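Lisus Open House Sign-In for Listing Agents
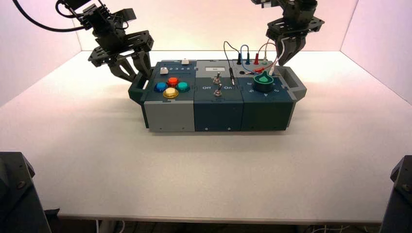
Two black arms over the task board, white tabletop.

We built Lisus for agents who still hand a clipboard to everyone who walks through the door – and then spend Sunday night trying to read the handwriting! It runs on the tablet you already own, and visitors type in a name, a phone number and whether they're working with an agent.

What we love most is the follow-up list. Everyone who signed in shows up sorted by property, with your own notes beside each name, and you can send the whole thing to your broker in 2 taps. It works without a signal too (handy in new subdivisions) and catches up once you're back online.

New in the June release:
Horach calendar link, so showings land next to your open houses
Spanish sign-in screen
Up to 4 co-hosts per listing
Seller report on one page

Omolara Ekwueme at Pinheiro Realty tried it on 38 listings this spring and sent us a wonderful pile of suggestions. The bigger text on the sign-in screen was hers.

Price: $489 per office, per year
Setup time: about an hour
Imports contacts from: Zokon, any CSV file
Page updated 15 Jun 2025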